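**Progress report to the Jinderthorpe Fund, second reporting period**
Project: Gripper and camera comparison for small-item handling
Prepared by: Niilo Koskela, project lead, Dondale Workshop
Technical section: Teemu Kemppainen

## 1. Position at the end of the period

The project remains on schedule against the revised plan agreed in July. The two-arm bench at Dondale is in regular use, and the first of the two gripper designs named in the grant has completed its basic handling trials. The second design, supplied by Valtonen, was delivered later than expected and has only been fitted for short checks. We do not expect the delay to affect the final report, although it has moved part of the comparison into the next period.

Spending is within the approved budget. The only change of note is a transfer from travel to spare parts, which was cleared with the Fund's office in advance.

## 2. Gripper trials

The trials use everyday items from the phone repair trade: handsets and protective cases. These were chosen because the partner firm, Dodness, handles them daily and because they place quite different demands on a gripper. A handset is rigid and smooth. A soft case bends when it is squeezed, and a thin one lying flat gives the fingers very little to hold.

Each item is presented to the arms in several positions, and the operator notes whether the grasp was secure, whether the item turned in the fingers and whether a second attempt was needed. The first design completed 80 grasps on cases during the period. Holding a case by its edge gave steady results once the closing force had been reduced. Picking up a case that lies flat on the table is still the weakest part of the work, and the operators often had to bring the item to the table edge first.

The wrist cameras have proved useful for judging the last part of the approach. Their main limitation is that the fingers take up the lower part of the view, so that an item already held can hide the one to be picked up next. Pale items on the white tabletop are also harder to make out than dark ones – a point raised by both operators in their notes.

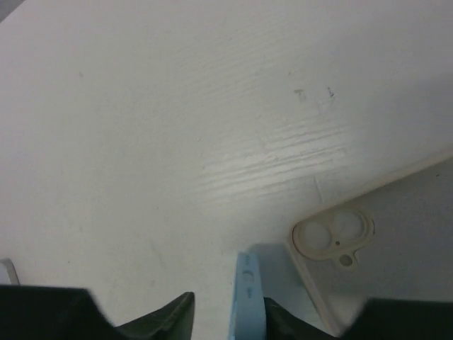
*Figure 1. Wrist camera view: a light blue item held between the fingers, with a translucent phone case lying flat on the table to the right.*

Two adjustments followed from this work. The closing force is now set separately for soft and rigid items, and the wrist cameras have been tilted further forward. The second change was made late in the period and its effect has not yet been measured.

## 3. Two-arm handling

Work with both arms began in the second half of the period. The aim is to bring the two grippers to the same handset from opposite sides, so that one may steady it while the other takes hold. This calls for closer agreement between the arms than the single-arm trials did, and a good deal of time was spent on setting the base positions and checking them again after each session.

Of the 30 two-arm attempts planned, 9 were set aside because the arms had drifted from their starting positions. The fault was traced to a setting in the controller, which has been corrected. The attempts will be repeated before any figures are put forward for this part of the study.

Cable routing also needed attention. Camera cables now follow the forearms and are tied along their length, with slack left at the elbows. The operators have asked for a shorter cable on the right arm, and one has been ordered.

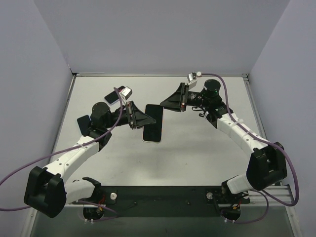
*Figure 2. The two-arm bench with both grippers at the central handset and two further handsets on the tabletop.*

The fixed camera gives a clear record of where each arm stands, but the camera modules and motor housings can hide items on the left of the table. Mr Kemppainen recommends that the fixed and wrist views be reviewed together when a grasp is scored. This will add to the time needed for each session, and the plan has been amended accordingly.

## 4. Risks and next steps

The main risk is the late start on the Valtonen gripper. Should its trials run beyond 4 weeks, we would propose to reduce the number of case types and keep the full set of handset positions.

During the next period the team will:

- repeat the two-arm attempts that were set aside
- run the Valtonen gripper through the same single-arm trials
- test a darker table covering for use with pale items
- hold a review day with Dodness at Dondale

The Fund is asked to note the progress made and to confirm that the amended session plan is acceptable. Detailed trial sheets are available from Mr Koskela on request.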